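Kitchen prep assistants – Postorbridge

Drudham is hiring four prep assistants for its kitchen in Postorbridge. The kitchen supplies cut vegetables to school canteens and two care homes, and the work is almost all peeling, slicing and bagging. We send out 1,445 bags in a normal week and more in December.

You would start at 6 a.m. and finish at 2 p.m., with a paid half-hour break. Root vegetables are done first, then onions and cabbage. Slices have to be even, as the canteens cook them in large trays and thick pieces come out hard. Knives, boards, aprons and gloves are provided. Bring your own closed shoes with a non-slip sole.
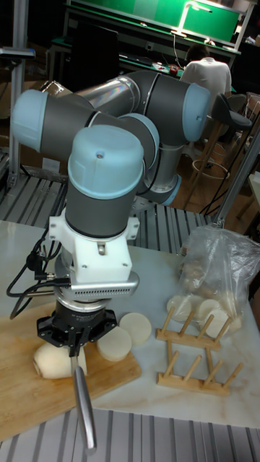

No kitchen experience is needed. We will train you in knife work during the first two weeks at full pay. You do need to be able to stand for most of a shift, lift a full crate and read a label in English. A food handler card is useful – if you don't have one, we pay for the course.

The job is permanent after three months. There is a $300 payment at that point for everyone who stays on. Bus fare is refunded for shifts that start before 7 a.m.

To apply, send a short note about yourself and the hours you can work to Berenice Quintero, kitchen manager. A résumé is welcome but not required. Trial shifts are four hours, paid, and run by Sadao Miyazaki on the prep floor.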